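White desk top gone yellow by the window, any way back?
Asked Sat 18 February

I've had my white table in the spare room since June and the side nearest the window has gone a sort of weak tea colour. I've tried washing up liquid, then a cream cleaner, and now it's yellow AND a bit dull. It was only 33 quid so I'm not heartbroken, but I'd like to save it if I can. Anyone managed it?

3 answers

Woltora
Stop with the cream cleaner! It scratches the shine off and then the muck gets in. If it's the sun that's done it you won't scrub it out, sorry. I painted mine in the end, 2 thin coats with a little foam roller, and left it almost 12 days before I put anything heavy on it (felt like forever). Still going strong.

undum968
just turn it round so the yellow bit faces the wall

Stirnard
I'd go for paint as well, but do wipe it down with sugar soap first and let it dry properly. I went for a white with a tiny bit of lilac in it, which sounds odd but looks much cleaner to me than the creamy ones.
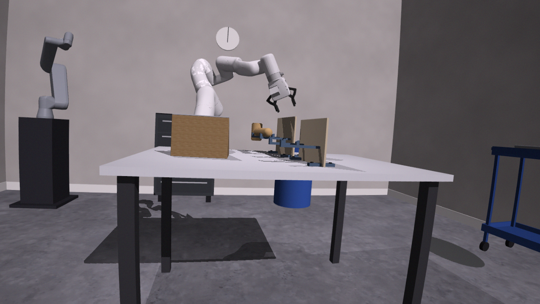
White top with a hint of lavender, black legs

Oh, and put a blind up or it might well go again.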